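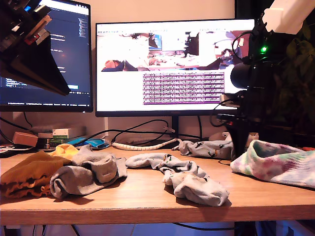

Figure 6. Mixed socks laid out on the desktop before pairing.

Section 6: Sorting and Pairing Socks

This section covers sorting clean socks on a desk or table and putting the pairs away in the Zurnent drawer divider. Read Section 2 first if you have not yet fitted the divider. The steps are the same for the standard and the deep drawer.

Before you start

Use a flat surface with a smooth top. A desk is fine, and monitors can stay where they are as long as the front half of the top is clear. Put pens, cups and papers somewhere else. Wipe the surface if it has been used for food.

All socks must be fully dry. Check the toe and the ribbed cuff with your fingers, as these parts dry last.

CAUTION: Do not put damp socks in the divider. The board will swell and the slots will no longer hold their shape.

6.1 Laying out

1. Empty the laundry onto the surface in small lots. Do not put out more than 13 socks at one time.

2. Pull each sock apart from the others. Look for small socks caught inside larger ones.

3. Straighten any cuff that has been tucked into itself. Push a hand down to the toe and pull the sock through if it is inside out.

4. Lay the socks side by side with the toes pointing the same way. They do not have to be pressed flat, but the cuff and the toe should both be showing.

5. Move any sock that hangs over the side of the desk back toward the middle.

Note: Ruffled cuffs curl when they are dry. Smooth the ruffle outward with two fingers. Do not pull on the edge — the stitching can run.

6.2 Matching

1. Start with the brightest colors. Yellow and mustard socks are easy to find, and taking them out first makes the rest simpler.

2. Go on to patterned and tie-dye socks. Compare the colors of the blotches, not their position. Two tie-dye socks from one pair will seldom have blotches in the same places.

3. Unfold any sock with printed words and read the print before matching. A folded sock can hide half of it.

4. Leave plain gray socks and gray socks with flecks or small motifs until last. Hold them next to each other under a good light. Check the shade, the length and the type of cuff, in that order.

5. Put the two matched socks one on top of the other, heel to heel.

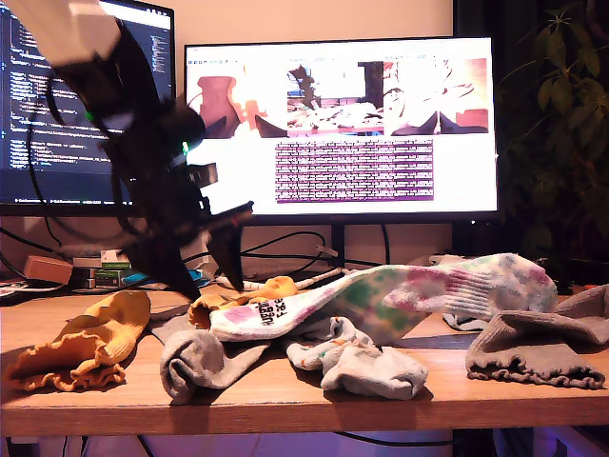 Figure 7. Tie-dye sock with printed text, among gray and yellow socks.

Note: Yellow and mustard look alike under colored or dim lighting. Turn on a white lamp if you are not sure.

6.3 Folding

1. Lay the matched pair flat and smooth it from toe to cuff.

2. Fold the toe end up to the bottom of the cuff.

3. Fold once more so that the bundle is no wider than the slot. Long socks may need a third fold.

4. Place the bundle in the slot with the rounded fold facing up.

CAUTION: Do not roll the pair and turn one cuff over the other. This stretches the ribbing, and the ball is too thick for the standard slot.

6.4 Single socks

Socks left without a match go in the Kosumitz pouch, which hooks on the front of the divider. Keep them there for 30 days and check the pouch each time you sort. After that they can be used as dust cloths or put out with textile recycling.

If the pouch was missing from your box, see the parts list in Section 13. The older Tzavaras pouch has a different hook and will not fit this divider.

6.5 Care of the divider

Take the divider out twice a year and shake out the lint. Wipe it with a dry cloth. Do not use spray cleaner on the slots.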